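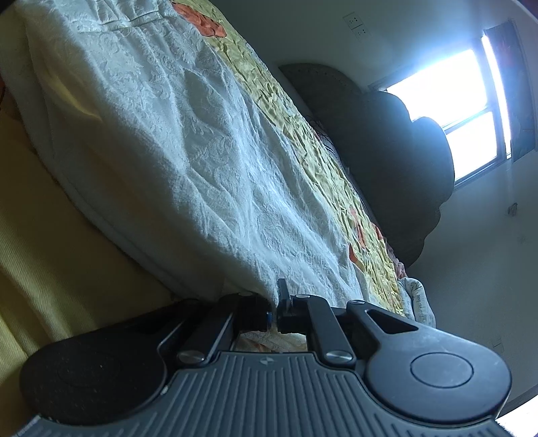 Write the rules for the room you are in

Most of the rules I was given when I started collecting demonstrations with a hand-held gripper were written for a bench. Clear the work surface. Fix the lighting. Put the object on the mark. Do the task, reset, do it again. They are good rules for a bench. I have spent most of the past year in people's bedrooms, and very few of them carry over.

I think the field needs a separate set of working rules for homes, and I think they should be short, public and boring. I'd like to argue for a few of them and against a couple that keep getting proposed.

Start with beds, which I know best. A bed is a hard surface for a gripper. The covers move when you touch them. A quilt and a bedspread can fold into each other until it takes a person a second to find the edge of either. Patterned cloth makes this worse for the software and cords make it worse for everybody. If a phone charger or a set of earphones is lying across the quilt, the jaws will catch it sooner or later, and then something gets yanked out of a wall or off a nightstand.

The usual answer is to tidy first. The standard from Kalto, the first one I worked under, said to remove all items not involved in the task. I followed it for months. What we ended up with was a large number of episodes of beds that no one sleeps in. When that data went to the people training on it, their arm did well in our rooms and badly in theirs, and theirs were ordinary bedrooms. I don't blame the arm.

So my first rule would be to leave the room the way the resident left it, with an exception list, and to keep the list short. Take away anything sharp, anything hot, medicine, and anything with a name or address readable on it. For cords, I would unplug them at the wall and leave them where they lie. That keeps the clutter and removes the worst thing that can happen with it. I have had pushback on this from people who want cords gone completely. I understand the worry. But a robot that has never met a cord on a bed will meet its first one in a customer's house.

My second rule is about consent, and I would make it stricter than what most groups use now. The common form asks for permission to record "the home." People sign that while thinking of the living room. A bed is different. Ask room by room, and ask again on the day, standing in the doorway. Pirihi, where I worked next, put this into its procedure in November and there were complaints that it would slow us down. It added 7 minutes to a visit. Two residents said no to the bedroom and yes to everything else, which tells me the old form had been getting the wrong answer from somebody.

Third, windows. Bench rules call for even light, and a bedroom with daylight coming in at one side doesn't have it. Part of the view goes white and the bedding on the near side goes dark. The draft standard that Plorkeo circulated would have collectors close the curtains and bring lamps. I would drop that. Write down the time of day, write down whether the curtains were open, and record. If the exposure is so bad that you can't see the fingers, throw the episode out. If you can see the fingers, keep it. There is one case where I would close a curtain every time, and that is when a neighbor or the street can be seen through the glass.

Fourth, the tool itself. It goes on bedding that people put their faces on. Wipe the fingers and the base before every home. Check the screws on the linkage before every home as well, and check them against a card with a box to tick, because anyone who has done this fifty times believes they can tell by feel. I believed it. In our log of 1229 episodes from the spring, 25 had to be dropped because the jaws had worked loose and the fingers no longer met squarely. All of them came from collectors with plenty of experience, and I was one of them. A loose screw is also a small metal part that can end up in somebody's sheets.

Now the rules I'm against. The first is the minimum episode count per visit. Kotus, which pays for part of our work, asks for 50, and other buyers ask for more. I see why they want a number. A count makes people hurry, and hurrying on soft goods means dragging them. You can hear fabric tear, and by then it's too late. Pay by the visit and set a limit on how long it can last. If the collector comes out with half of what you hoped for, look at whether the half is any good before you ask for more.

The second is the certificate. There is talk of a scheme where a collector takes a course, gets a card and is cleared for home work. I'm not opposed to training. But the course outlines I have read are nearly all about the device, and the device is the easy part. A new person can learn to hold it level and close the jaws smoothly in an afternoon. Learning when to stop takes longer, and I would sooner see every new collector go on a handful of visits with someone experienced and have that person sign for them.

There will be objections that short rules leave too much to judgment. They do leave a lot. I have worked under a manual that ran to a full binder, and in the homes I visited it stayed in the car. A single page gets read at the door. If we find that people keep making the same mistake, we add a line to the page, and if the page fills up we argue over which line comes off.

The last line on mine says to put the bed back. Ask the resident how they like it, and if they'd prefer you left it alone, leave it alone.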